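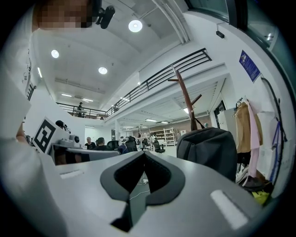 Ziltotance, chores set, README

Hi! I'm Eetu Riihimäki and I look after this set. It holds 159 episodes of everyday jobs (folding towels, loading a dish rack, sorting screws into bins) plus 2 long ones where the whole kitchen gets tidied. People keep asking me if a machine can do all this yet. Sort of! Towels, yes, on a good day. Screws, nope.

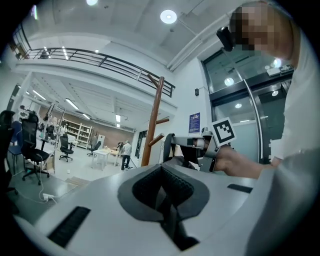 Our Lemdale policy got through 97 of 200 towel trials, and I was thrilled, but my laundry at home is still mine to fold. Start with the towels folder, it's the cleanest. The screws labels were redone in December, so please toss any older copy. Found a bad episode? Open an issue and I'll fix it!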